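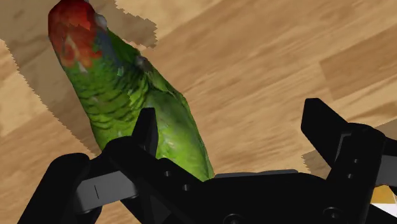 Gianni Parisi: I'd go for the hen every time if you want a pet that sits on your shoulder and chats. Cocks are gentler, I'll give you that, but my girl Sartori has more character in one claw!

Home | Forum | Parrots | Feeding | Aviaries | Log in

Re: Which bird for a first-timer?

millet_and_mist wrote:
Oh, I can't agree there, Gianni. I've kept parrots for 30 years and the sex of the bird has made far less difference to me than how it was reared. My tamest ever was a cock who came to me from an aviary in Willport, never handled, and by May he was taking almonds out of my fingers (and then my toast, and then my crossword pencil).

Lempi Lappalainen wrote:
Hello all, I'm the one who asked the question in the first place and I'm loving the answers! We're in a terrace in Lollstead with neighbours on both sides, so noise is my main worry. My bird weighs nothing yet as I haven't got one, but I've already bought kitchen scales. Is it true they should be weighed every week?

Gianni Parisi wrote:
Every week, same time of day, before breakfast. Sartori is a big lass at 525 grams and if she drops by more than a few I ring the vet. Write it on the calendar. And do get the biggest cage you can fit through the door, you won't regret it.

millet_and_mist wrote:
Yes to the scales. On the cage we differ again, ha! Mine is only 80 cm wide, but they're out of it from morning until supper. I'd spend the money on perches. Natural branches of different thicknesses, apple or hazel, scrubbed and dried.

seedhusk8 wrote:
Sorry, but 80 cm is too small for anything bigger than a cockatiel, out all day or not. What happens when you're ill or away? I'd want room for a full wing stretch and a good flap.

millet_and_mist wrote:
Fair point about being away. My sister has them then and she's got an aviary, but I see what you mean.

Lempi Lappalainen wrote:
Bigger cage it is, then, and branches too! We're visiting the bird rescue at Flakwood on 6/10/19 to meet a pair of older birds. What should I ask them?

seedhusk8 wrote:
Ask what they eat now and carry on with exactly that for the first fortnight. Then bring in the greens bit by bit. Mine go mad for broccoli stalks.

Recent topics
Moulting and bad moods
Safe wood for perches
Will he ever stop doing the doorbell?
Sprouting seeds in a jam jar
Travel boxes for nervous birds

Contact us | Forum rules | Back to top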